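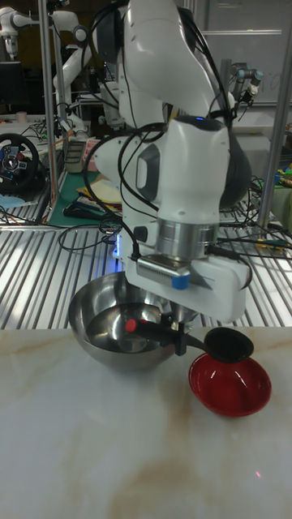
I have wanted to write about ladles for weeks! Helge Nordin at Sturdale let me spend most of March swapping grippers on the same white arm, and the ladle is the job that taught me the most.

The setup is a steel mixing bowl, a small red bowl and a black ladle with a red tip on the handle. Pick the ladle up, bring it over to the red bowl, tip, put it back. I ran it 300 times across two grippers, the Danulico and the Fujimoto, and logged every one of them in a spreadsheet that I am slightly too proud of.

The Danulico got through 269 without me stepping in. The Fujimoto closes faster and feels lovely on boxes and cups, but a ladle is heavy at one end and it kept rolling in the fingers – you watch the scoop go round in slow motion and there is nothing you can do. 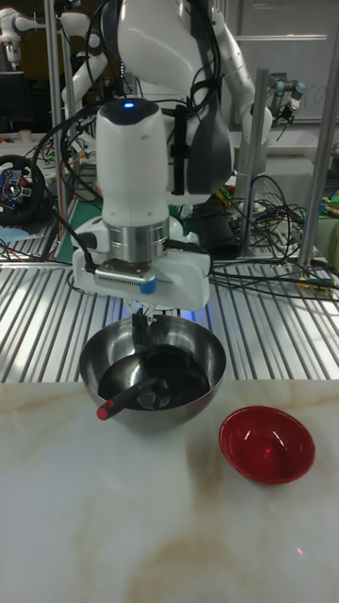 Where you grab matters more than how hard. Going in from straight overhead and pinching near the scoop gave me much less twist than going for the middle of the handle, and I could turn the grip force down too. Moving the approach point by 7 mm was enough to change a bad afternoon into a good one (I did this at 6 pm, of course, when everyone else had gone home).

The wrist camera still gets confused by shiny steel. I'm trying the Wevoment controller next because it lets me slow down just the last bit of the descent, and Helge has promised me a whisk.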